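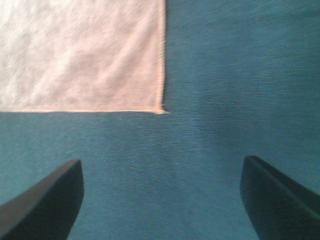

Linen closet in a tiny hallway: doors, curtain, or leave it open?

Posted by Esperanza Campos, Oct 6, 2026

Hi all! We bought a little ranch house in March and I've been working my way through it room by room. Now I'm stuck on the hallway. There's a built-in linen closet right across from the bathroom, 39 inches wide, and the old bifold doors are awful. They jump the track every time I open them, and when both are folded back they eat up a good chunk of the opening, so I can never get a big stack of anything in or out.

My husband wants to put in a new pair of bifolds and be done with it. I kind of want to take the doors off for good and paint the inside a nice deep color. My sister says a curtain. The hall is narrow, so regular swinging doors would hit you in the face coming out of the bathroom. 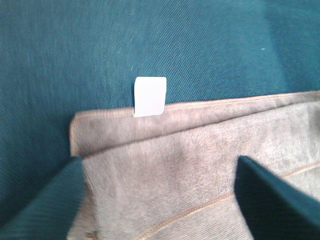
I'm also worried about how it would look day to day, because I'm not a neat folder and I don't plan to become one. Budget is small. The local store quoted me 166 dollars for the Plotwood bifold set, hardware included, and I'd love to spend less than that. What would you do?

Makis Galanis

Curtain. Had one on ours for years, works fine, cheap.

Imke Heitmann

Oh, I have opinions on this one! We had nearly the same closet in our last place (ours was a bit deeper) and I went through all three of your choices before I was happy.

Open shelves looked lovely for maybe a week. I'm a sloppy folder too, and with the shelves facing the bathroom I was looking at my own mess every time I brushed my teeth. What saved it was putting the sheets in lidded boxes up top and keeping only towels at eye level, in two colors that went with the paint. 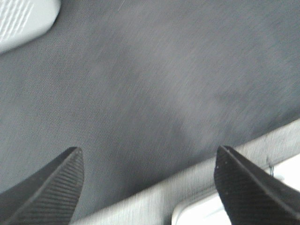
Soft gray fabric with a matte finish

Then I tried a curtain, and I'd say go that way, but buy heavier fabric than you think you need. Thin stuff blows around when the heat kicks on and it looks like a dorm room. I used a plain tension rod first and it slid down the wall over and over, so get one that screws in. Mount it inside the opening, up under the trim, and let the hem stop just above the floor so you can vacuum.

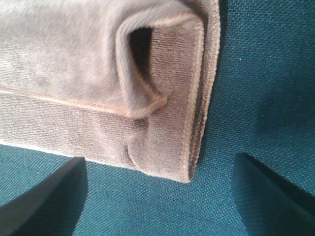
As for paint, do it either way! Take the shelves out first if they aren't nailed down, and give the paint a good long time to cure before you put linens back. I rushed mine and had a pillowcase stuck to the shelf. All in I spent 65 dollars, counting the rod and a quart of satin.

Nesrin Baysal

Before you toss the bifolds, check the top pivot. Ours kept jumping too and it was only a loose bracket. If you do replace them, measure the opening at the top and the bottom, old houses are never square. I'd still side with your husband, sorry. Curtains collect dog hair.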